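Joseph Farmers' Market Moves to Larger Site on Halteo Street

The Joseph Farmers' Market will open its season in May at a new location, the former rail freight yard on Halteo Street. The move was approved by the city council in January and gives the market space for 100 vendor stalls.

Attendance on opening day last year reached 3480, a record for the market and well beyond what the old site behind the library was designed to hold. Market director Efua Korletey said the narrow aisles had become difficult for visitors with strollers and wheelchairs. 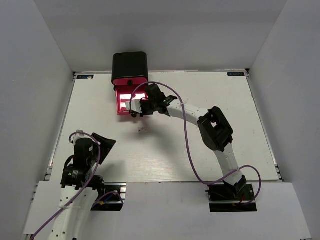

The new site will include a covered seating area, a stage for local musicians and a row of prepared food stands along the north fence. Parking will be available in the Zavton lot, and the Rovar shuttle will stop at the main gate every 20 minutes during market hours.

"Our growers have asked for more room for several years," Korletey said. "We are pleased that visitors can now stay for lunch and take their time."

Vendor applications are being accepted through the end of March. Returning vendors will be placed first, and preference for the remaining stalls will go to farms within the county. Questions may be directed to vendor coordinator Ademir Bittencourt at the market office.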